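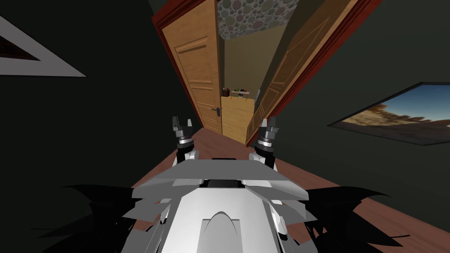
Grenlow house pack, hallway run: the two-arm body heading for the open doors, head camera view.

Trinus Home Sim with the Grenlow house pack

I've been selling and supporting Trinus for a while now through my little shop here in Ornthorpe, and the Grenlow pack is the one I end up talking about on the phone more than anything else in the catalog. So I finally sat down to write a proper page for it, with the stuff people really ask me and the stuff I wish they'd ask before they buy!

First, what you're getting. Trinus is the simulator: physics, cameras, the robot bodies, the recorder. Grenlow is a set of furnished homes that drops into it. You need both, and the bundle on this page has both. If you already own Trinus, scroll down to the pack-only price and save yourself some money.

The homes are why I like it. A lot of simulated rooms are one big white box with a table in the middle, and a policy that does great in the box falls apart the minute it meets a narrow hallway with something hanging on the wall. Grenlow has dark green walls, wood floors that change tone when you go from a dim hall into a brighter room, paneled doors with lever handles, paintings, busy ceilings (wait till you see the one with all the overlapping circles), and cabinets with a little bunch of stuff sitting on top. It's a bit loud, as decorating goes. I've had customers tell me they'd never live there. Fine, but your vision model will have something to chew on.

The hallway at the top of the page is my favorite spot for a first test. You start at one end with the grippers up and open, you've got walls on both sides, and the cabinet in the far room is lined up right between the fingers. Drive through the doors, get to the cabinet, pick something up. Sounds easy — it took me a whole evening of teleop before I stopped clipping the door on the left.

The body

The bundle comes with the Adebisi upper body, with 2 arms and a gripper on each. The head camera looks down over the chest, so you see a good chunk of the robot's own shell in every shot, all those white and grey angled panels. Some folks want that gone, and there's a setting to hide it. I'd leave it on. If your real robot sees its own chest all day, your training data should too.

The fingers are dark and come to a point, which is great for small items and not so great for anything round and smooth. You can swap in your own gripper if you have a mesh and a joint file for it. I've done it for a couple of customers and it's an afternoon's work, mostly spent on the collision shapes.

What's in the download

The Trinus simulator, one seat
The Grenlow house pack, 1656 objects you can place, move or grasp
The Adebisi body with both grippers
Recorder with color, depth and joint states
Sample scripts for drive, reach and door tasks
2 years of updates

What it runs on

Any decent gaming desktop will do for driving by hand. For batch runs you'll want more memory on the graphics card, and I'd go for 4 copies of the house at once as a starting point and work up from there. It does run on a laptop, but the fan will let you know how it feels about that. Linux and Windows both work. No Mac version, and I don't have a date for one, so please don't buy it hoping.

Things I'd grumble about

Thin shapes can look rough. At certain angles you'll get jagged black spikes low in the corners of the head view, next to the body. It doesn't touch the physics, but if you're training on raw pixels you may want to mask the bottom corners. There's a mask file in the samples folder.

The door hinges are too easy out of the box. Real doors stick and drag. Turn up the friction in the door settings before you record anything you care about, and vary it a little between runs.

And the manual is thin. I've written up my own notes for setup and teleop, and they go out with every order from me, no extra charge.

Ordering

Pick the bundle or the pack-only option from the menu, and your license key comes by email. School and lab orders can pay by invoice — just put your department in the notes box. If you want a gripper swapped in, send me the files before you order so I can take a look and tell you what it'll cost.

Support is me, by email, mornings mostly. Tell me which version you're on and attach the log, please, it saves us both a round trip!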